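Subject: Re: [shared-kitchen] What goes where at the sink?
From: Aliki Theodorakopoulos
To: shared-kitchen list

On Monday, Carkier wrote:
> We've finally got the keys to the kitchen upstairs and I'm trying to set up
> the washing-up corner before everybody moves in their own mugs. Double sink,
> not much counter. Is a rack really enough for a group our size, or
> should I be looking at one of those big two-level things? And does anyone
> have a system for the bowls? Ours just pile up.

Oh, I love this question! I have been waiting for somebody to ask about sinks ever since the long thread on fridge shelves.

Short version: start with a plain wire rack. You can always go bigger later, but a two-level one eats up the counter and then people start storing things in it (we had one for 80 days or so it felt, and I never saw it empty once). The Lavton one we bought in August takes up less room than a baking tray, and it has made such a difference, mostly because people have to put things away before it fills up.

We also switched to plastic plates and bowls for weekday lunches. They're light, they stack well, and the colors are so cheerful first thing in the morning! I was a china person before this, so please don't think I came to it easily. Tzavaras still brings in his own plate from home and that's fine too.

Now for the setup, going by what works in our kitchen:

1. Soap on the ledge behind the sink. A clear pump bottle is my favorite because you can see how much is left from across the room. If you buy the 900 ml refills you won't be running out every week, and one pump is plenty for a plate.

2. Rack right next to the soap, with a cup for the utensils. Mugs go in the rack and so does anything long that won't stand up in the cup. Plates get held up and tilted over the sink for a moment before they go across, which keeps the puddles off the counter.

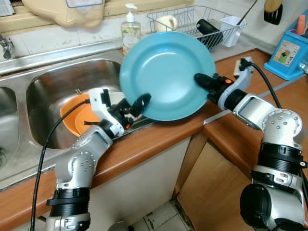 3. Bowls in the bigger basin. They can wait in there until somebody has time for them, but please, one basin only, so there's always a free side for filling a kettle.

4. Spatulas on the wall. Hooks cost next to nothing and it frees up a whole drawer. Tuta put ours up in 5 minutes and I've been finding new things to hang ever since.

Carkier, do you have a windowsill over your sink? If you do, use it for a small container or two, it's such a handy spot. And what's the counter made of? Ours is a wood-grain laminate and I wipe down the front edge every evening, but if yours is real wood I'd put a mat under the rack.

Send measurements when you have them! My rack needs a space 90 cm wide with the mat, so I can tell you pretty quickly if the same one would fit.

Aliki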